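The Singer Who Knocks on Doors
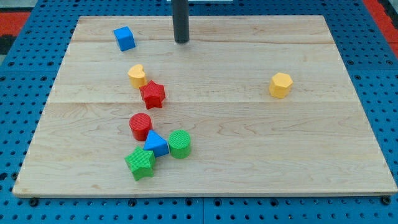 4 min read

and so, a little before six in the evening, Jae-in Song puts on her flat shoes, ties back the hair that has been on two album covers, and goes out to ask the people of Wilum who they mean to vote for. She has been at it since October. Most of them recognise her by the second sentence, and a few have burst into song (usually the chorus of "Rumitz", which she has come to dread a little, though she always joins in).

She is not standing for anything herself, and she gets quite cross when people suggest she might. Her candidate is her old piano teacher, who lost the Mridha ward by 100 votes last time out of 3,307 cast, and who would, Song says, be mortified to have a pop star on the leaflets. So she isn't on the leaflets. She just turns up, has her tea, and does her streets like everybody else.

"People think I'm there to tell them something," she says, over a plate of toast in a café on Plelier Road. "I mostly stand there and hear about the buses."

The buses do come up a great deal. So do school dinners, and the swimming baths, and a man's long quarrel with his neighbour over a pear tree, which took forty minutes and may or may not have won her a vote. Her manager would rather she were in the studio. Her label has said nothing, which she takes as a blessing, and the record will be late whatever happens.

Some fans have grumbled too. After she posted about the campaign she had 1,036 messages in one night, plenty of them telling her to stick to the singing. She read the lot, with her mother on the phone for company, and answered the polite ones.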